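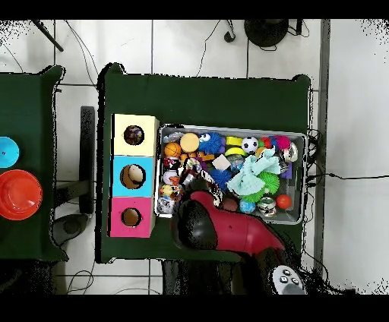 Figure 5.1 A gripper over a bin of mixed toys, with three cube boxes with round holes in their tops to the left of the bin.

Chapter 5
Teaching by Demonstration

In this chapter you will learn to:
Tell kinesthetic teaching apart from teleoperation
Describe what is stored when a demonstration is recorded
Plan a set of demonstrations for a simple sorting task
Recognize demonstrations that should be left out of a training set

The robots in the earlier chapters did what a program told them to do. Someone measured the position of each part, typed in the points, and set the speed between them. That works well when every part is the same and arrives in the same place. It works badly for a bin like the one in Figure 5.1. Balls, cloth, and fuzzy toys lie against one another, and a pale green cloth partly covers a spiky ball. Writing out a rule for each object and each way it might be lying would take longer than sorting the bin by hand for a year.

A person can pick a toy out of such a bin without planning the motion in words. Teaching by demonstration makes use of this. The person performs the task through the robot, the robot's sensors record what happens, and a learning program looks for a pattern that links what the camera saw to what the arm did.

5.1 Two Ways to Show a Task

In kinesthetic teaching, the operator takes hold of the arm and moves it. The motors are set so that they carry the arm's weight but do not resist the push. The operator feels contact directly, and beginners learn the method quickly. Its main drawback is that the operator's hands and body often block the camera.

In teleoperation, the operator moves the arm from a distance with a hand controller, a pedal, or a smaller copy of the arm called a leader. The Camenzind leader arm used in the lab exercises is of this last type. Teleoperation keeps the operator out of the camera's view, but the sense of touch is weak or missing. New operators tend to close the gripper too far on soft objects and stop short of small ones.

5.2 What Is Recorded

A single demonstration is called an episode. It begins when the operator starts the recording and ends when the object has been released. During the episode the system stores joint angles, gripper opening, and camera images, each with a time stamp.

The Brullamier sorting set, which we return to in Section 5.4, holds 2,897 episodes. The plan called for 3,000. The rest were removed during review, most of them for dropped objects or long pauses in which the operator was deciding what to pick next.

Before reading on, choose one toy in Figure 5.1 and write down the order of motions you would use to move it into one of the boxes. Keep your list for Exercise 3.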